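Chapter 6
Bedding and Upholstered Pieces in the Guest Room

Chapter 5 dealt with hard surfaces. The present chapter covers the textile surfaces of a guest room: the made bed, the upholstered seat and the floor covering. Each holds dust, takes creases and shows wear in a different way, and each is serviced in a fixed order.

After completing the chapter, the reader should be able to:
– name the layers of a made bed from the mattress up;
– tell a woven stripe from a printed one by touch;
– select a cleaning method for fabric set in a carved wood frame;
– complete the room record used in Section 6.4.

6.1 Order of work

The bed is made first. Shaking out sheets and duvets releases lint, which settles on nearby seating and on the floor. Upholstery follows, and the rug is vacuumed last. In a survey of 81 rooms at the Lakine guesthouses, Zakharchenko and Quan found that attendants who worked in the reverse order had to vacuum a second time in 26 of them.
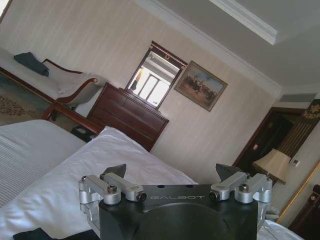
Figure 6.1 White bedding, with a pale upholstered chaise lounge and a patterned rug beyond.

White bedding is judged mainly by its surface. Under bright light, folds in a pillow or duvet cast visible shadows, and a cover that is clean may still look untidy. Striped sheeting adds a second test – the lines should run parallel to the long side of the mattress. A sheet pulled unevenly shows at once as a bend in the stripe.

A chaise lounge with a carved frame calls for two methods. The wood is dusted with a dry, soft brush, working out of the scrolls and away from the fabric. Pale upholstery is then vacuumed with a flat nozzle at low suction. Loose cushions are lifted off before cleaning and set upright against the backrest afterward. Dark cushions on pale fabric should be checked for dye transfer.

6.2 Terms used in this chapter

Ground: the background color of a patterned textile.
Motif: a figure repeated across the ground.
Hand: the feel of a fabric between the fingers. Methods for recording hand are given in Section 6.3.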